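An open day at the Camenzind reading rooms, Vendham

I had been meaning to visit the Camenzind for years, ever since a friend lent me her battered copy of the Stuvstead translations, and in September I finally took the early train and went. The collection holds the papers of translators and critics, 406 boxes of them, and Houshang Shirazi gave us a lovely, unhurried talk on how a single stanza can go through 13 drafts and come out nearly where it began.

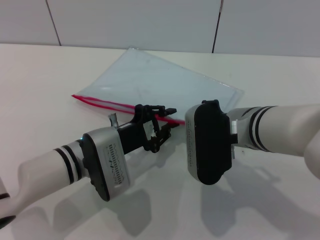 Clear zip-lock bag with a red seal, on a white tabletop

After tea (and very good shortbread!) we were let loose on the letters. I spent far too long over a quarrel about a semicolon – 2 critics, both quite sure of themselves, and neither giving an inch until page 277 of the typescript.
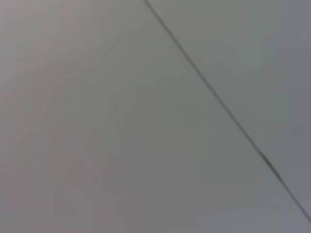
The afternoon session

This was a reading in both languages, followed by questions about who a translation belongs to. I could have listened until supper, but the Riltstead bus goes at ten past four and the stop is a fair walk down the hill. 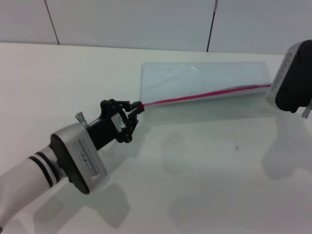
The bag again, held by its red edge

Do take a pencil if you go, as pens have to be left at the desk.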